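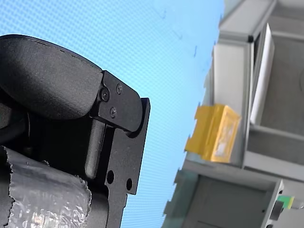

A gripper finger pad and its bracket on the packing cell at Brolier's Prodham plant.

PRODHAM – The robot cell that packs small parts at the Brolier plant is back on a full schedule after a service stop that began Thursday morning and ran 10 hours, the company said. It was the first long stop for the cell since January.

The work centered on the gripper. Operators on the night shift had reported that parts were landing slightly crooked in their trays, and a check found play where one of the finger pads meets its bracket. Maintenance lead Ovidiu Sima said the bracket screws were taken out, cleaned and put back with fresh threadlocker, then tightened with a torque wrench.

"You can't feel it by hand when they start to back out," Sima said. "You see it in the trays first. By then it has usually been going on for a couple of shifts."

The pads are black, with a matte face, and are held by an angular metal bracket with hex socket screws. Brolier replaces them on a fixed count of operating hours, whether they look worn or not. The interval had been set at 600 hours when the cell was installed. Sima said the plant will keep that number for now but add a check of the bracket screws at the start of every week.

Silver-gray duct tape is also wrapped around part of the gripper. Sima said tape is allowed on the cell as a short-term measure and has to be written up in the log, with a permanent fix scheduled at the next planned stop.

The cell was built by Skosance, which also holds the service contract. Its field engineer, Rongrong Ding, came in to redo the calibration once the gripper was back together. She said taking a finger apart always shifts the grip point a little, so the robot has to be taught its pick positions again before it can run at normal speed.

Ding ran the cell at reduced speed for 2 hours, using scrap parts, and adjusted the closing force twice. The first setting was too light for the heavier parts, she said. The second was kept and saved as the new default.

During the stop, orders for the plant's biggest customer, Hagedorn, were packed by hand at benches on the other side of the hall. Brolier moved 12 employees over from other lines to cover the work. The company said one truck left late and no orders were canceled.

Brolier is ordering a second complete gripper so that the next repair can be done on a workbench while the robot keeps running. Sima said the spare will be delivered with its pads already mounted. Delivery has been promised for next month, and Ding is due back then to set it up and train the night shift on the swap.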